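Galldale Community Kitchen – progress report to the Gwynne Fund
8 August 2023
From: Joni Hakala, kitchen coordinator

Hello all,

I promised I'd get this to you before the summer slips away, so here goes! We're past the halfway mark of the grant and it's been a busy stretch, mostly good, with one long sulk over the drains (more on that in a minute).

The Thursday lunches are the bit I'm happiest about. We've served 106 people since January, and more than 50 of them have come back at least once. Lentil soup is still the favourite, though the fish pie has its fans, and we had a run on rhubarb crumble in May that cleaned me out of custard powder.

The washing-up side has taken more of my time than I thought it would. You'll remember that the old draining board was too small and everything ended up in a heap by the taps. So part of the equipment money went on wire racks, and we've been working out what goes where – mugs together, anything with a long handle kept to one side, and plates well away from the edge. I've also stopped buying plain white mugs. People like having one they can recognise, and they do get put back more often when there's a picture on them.
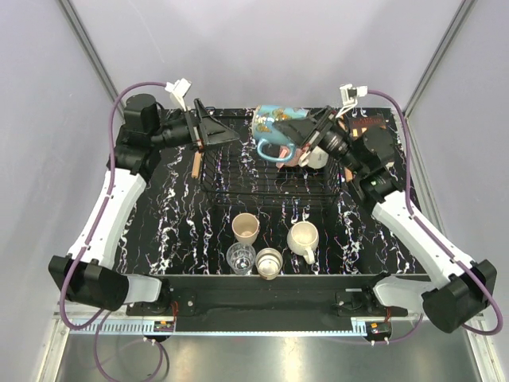

Light blue cartoon mug at the wire rack, on the dark marbled top.

I'm very fond of that mug, and it's been a good lesson in buying cheerful things. The dark worktop was a bit of a gamble (I wanted the pale one, Allus only had the black) but I've come round to it. It does show every crumb, mind you, so the cloths get a lot of use.

Now, the drains. We lost 2 Thursdays in June while the pipe under the back sink was dug out and relaid. The landlord paid for the digging, thank goodness, but I had to buy in sandwiches both weeks and that came out of the food line. I've put the receipts in with the spreadsheet.

Still to do before the grant ends: a second set of shelves for the dry store, new labels for the cutlery trays, and the food hygiene course, which seven of our helpers have signed up for. I'd like to move what's left of the crockery money over to shelving if you're happy with that – could you let me know either way by the end of the month?

Do come for lunch if you're passing. We start serving at noon.

Best wishes,
Joni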